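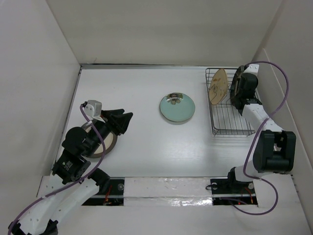

## Plates in the rack

When I moved to Feraldale I had a very small kitchen, and I learned to dry plates properly. I write here what works for me.

- Stand every plate upright in the rack. A flat plate keeps water under the rim.
- Leave one empty space between two plates, so the air can pass.
- Begin at one end of the rack and put the big plates first.
- For plates with a flower or other painted design, use a soft sponge only. The green side scratches the colours.
- Wipe the wires of the rack every 3 days with a little vinegar.

My neighbour Nawal Younis dries the rims with a cotton cloth before she puts the plates in the cupboard. I do it also, but only in winter.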